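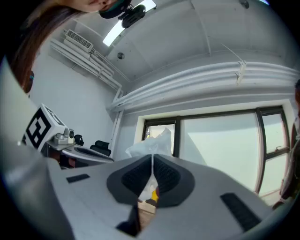

Why should I care which way the lines run, one reader of our first edition wrote, when a board is a board? We love that question. It deserves a whole chapter, and this one is our answer.

# Chapter 4: Reading the Grain

Pick up any scrap of wood near you and turn it over a few times. The lines on its surface are a record of how a living tree moved water, held up its own weight, and got through its seasons. A tree trunk is built mostly of long, thin cells that run up and down, packed side by side like drinking straws in a box. When we talk about grain, we are talking about the direction of those straws. Nearly everything wood does — splitting, bending, swelling, taking a stain — starts there.

In many trees, each year of growth leaves a pair of bands. Spring growth is fast, and the cells are wide with thin walls. By July, in the hills above Kimimska, the pines have begun laying down smaller, thicker cells, and the new band looks darker. Put one light band and one dark band together and you have a growth ring. Slice the trunk lengthwise and those rings become the stripes and arches you see on a plank.
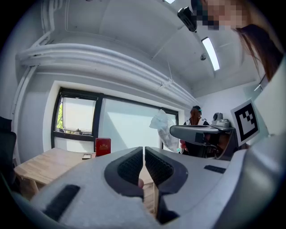

Thick and thin rings both have stories to tell. A wet year with plenty of sun often gives a wide ring. Drought, crowding, or a bad run of insects can leave one so narrow that you need a hand lens to find it. The old spruce beams in the mill at Dawber are wonderful for this! Stand at the sawn end of one and you can trace 10 tight rings in a row, all from dry summers on the Stosus plateau, before the bands open up again.
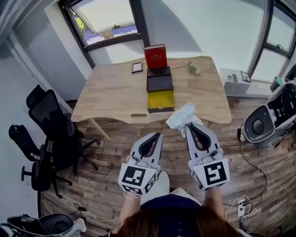

Grain also looks different depending on where you cut. Face grain shows along the broad side of a board, edge grain along its narrow side, and end grain where the saw has gone across the straws. Pale woods can be tricky, because the bands differ so little in color. On a light wooden table like this one, you may need to lean down and look along the top before the pattern becomes clear. A gently curving front edge is worth a look too. If the top is solid wood, a curve cuts the fibers at a changing angle, and so does a small oval hand slot, where the angle swings all the way around.

## Before You Read On

Find 2 pieces of wood of different colors. Sketch the lines on every side of each piece, then mark the side you think is end grain. Keep your sketches, as we will come back to them in Section 4.2, when we put a drop of water on each surface and watch where it goes.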